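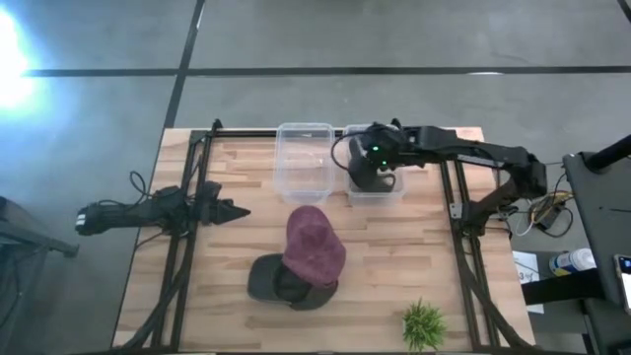
*The table at Fandusthorpe: two arms, two tubs, two hats.*

The job was hats. You sat behind the table, took a handle in each fist, and whatever your hands did the black arms did too. Pick up a hat, put it in a tub, press the pedal. That made one example. Riedl wanted 796 of them by the end of December and we were 18 short.

I came in on the holiday to finish. The heating was off, so I kept my coat on and started with the right arm.

The dark red hat was easy. It was knitted and the fingers could get hold of it anywhere. The cap was harder. If you took it by the brim it swung, and if you took it by the crown it folded and slid out. The sheet from the office said to keep the failures, but to mark them. I marked 11 before dinner.

My gran wore a hat that colour to the market in Lerton. She took it off with both hands, one each side, as if it might spill. I hadn't thought of that in years. I put down the sandwich, went back to the handles and tried it her way, left fingers and right fingers together, and lifted the hat straight up and over.

It took twice as long. The sheet said nothing against it, so I did the rest like that, the cap too.

In spring they sent us the trained one to try. It picked up a glove with its right arm, quick and plain, then a scarf. Then I gave it a woolly hat from the Windine box. The left arm woke up and came across the table, and it waited until both sides had hold.

I pressed the pedal, though it wasn't connected to anything any more.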